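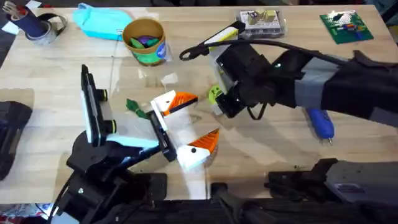 Recep Işık says a desk gets messy from the small things, and that the big ones more or less look after themselves. He fits out work tables for Plilcombe, a shared workshop in Lesinden, and has kept his own pens in the same spot since October.

"I want the pens standing up," he said. "Lying down, they roll."

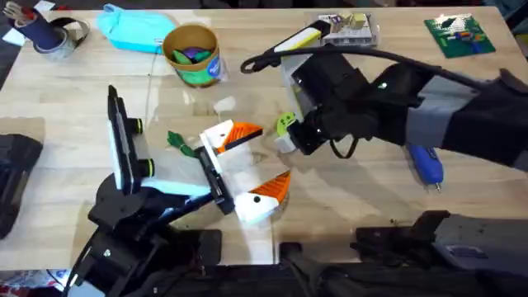
Pen holder and tape at the back of the table, pouch further right.

Tape goes beside the pens — he reaches for both together. Soft pouches are harder. "They never hold a shape, so people drop them anywhere. I give a pouch the back of the table and leave it there."

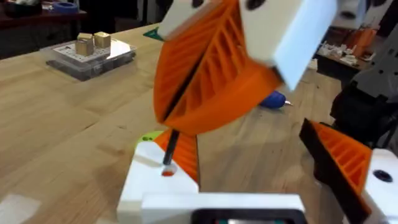 He doesn't care for drawers. The last desk he cleared had two, and both were full of dried-out markers. "You close it and you forget it."

For cord and cloth he likes a plain rubber band around the middle. 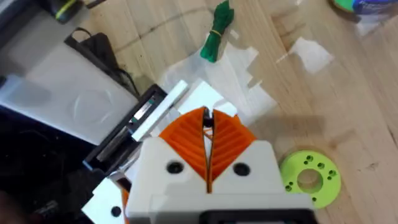

"Twist it first, then band it," he said. "I keep 100 bands in a jar at home. My wife thinks that's too many."

He clears the table every evening before he locks up.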